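Facilities and Building Services — Service Desk
Ticket: Intermittent loss of heat, second floor, Long Building
Category: Heating and ventilation
Priority: Medium (raised from Low)
Status: Resolved, monitoring
Reported by: Viera Čierny
Assigned to: Lieven Postma
Additional technician: Dalibor Vlček
Approver: Kobe Koster

Summary of report

Occupants of the second floor report that the radiators on the north side go cold in the middle of the morning and recover in the late afternoon. The south side is not affected. The first floor is not affected. The problem was noticed after the winter closing and has been present on most working days. Portable heaters have been used in two offices. The requester was reminded that portable heaters must be registered with this department before they are plugged in.

Initial response

The request was accepted and a site visit was arranged. The requester was asked to keep a simple record of the time at which each radiator was felt to be cold. This record was supplied promptly and proved useful. It showed that the radiators nearest the stairwell lost heat first and those at the far end of the corridor lost heat last.

Log entry 1, L. Postma

Attended site. Boiler running normally, with no fault codes stored. Flow temperature at the header within the set range. System pressure slightly low but acceptable; topped up and noted. Bled all radiators on the north side. A small amount of air was released from two of them. All radiators were warm on departure. Ticket left open.

Log entry 2, L. Postma

Requester reports that the fault returned the next morning. Air in the system is therefore unlikely to be the main cause. Checked the time schedule in the building controller. North zone and south zone have separate schedules, and both were set correctly. Checked the position of the lockshield valves on the return side of each radiator. One was nearly closed, apparently left that way after painting work. Opened and balanced. No change to the overall pattern.

Log entry 3, D. Vlček

Attended during the fault for the first time. North zone valve found closed although the controller was calling for heat. Moved the valve by hand using the manual lever; the pipe beyond the valve became hot within a few minutes. Released the lever and the valve closed again. Supply voltage at the actuator was present and steady. The fault was narrowed to the actuator or to the control signal reaching it.

The zone thermostat for the north side is mounted on the corridor wall beside a printer. Requester confirmed that the printer was moved to this position shortly before the winter closing. The thermostat was reading well above the true room temperature while the printer was in use. This explains the hours of the fault, but it does not explain why the controller display continued to show a call for heat.

Log entry 4, L. Postma

Controller history downloaded and reviewed. The display shows the call for the building as a whole and does not show the call for each zone. The earlier entry should be read with this in mind. The north zone call ended each day when the thermostat reached its set point, and the valve closed as designed. The actuator is not faulty. The order for a replacement Rolell actuator was canceled before shipping, and no charge has been made to the department.

Log entry 5, K. Koster

Two remedies considered. Moving the thermostat would require new cable, patching and repainting, at an estimated cost of $2850. Moving the printer requires a data outlet at the new position, at an estimated cost of $700. The second option was approved. Ms. Padilla, as floor coordinator, agreed to the new position in the copy alcove.

Log entry 6, D. Vlček

Data outlet installed and tested. Printer moved. Thermostat reading compared with a hand-held thermometer at intervals through the day and found to agree closely. North side radiators remained warm throughout the working day.
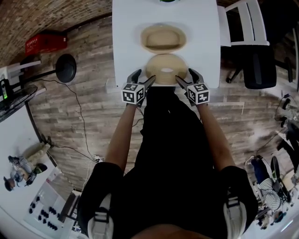
Page last changed: Friday, January 7, 2022, by M. Padilla

Follow-up and notes for occupants

The ticket will remain in monitoring status until the end of March. If the fault does not return in that time, it will be closed without further notice. Occupants who find a cold radiator should reply to this ticket and should not open a new one. Please give the room number, the time, and whether the neighboring radiators are also cold.

Equipment that gives off heat, including printers, refrigerators and coffee machines, must not be placed within 32 inches of a wall thermostat. Requests to move such equipment should be sent to the Service Desk in advance — a short message is enough.

Portable heaters that were brought in during the fault should now be removed. Viera Čierny has confirmed that one has already been returned to stores. The second, in room 19, is still to be collected.

Related tickets: Radiator repainting, second floor (closed). Printer relocation, Long Building (closed).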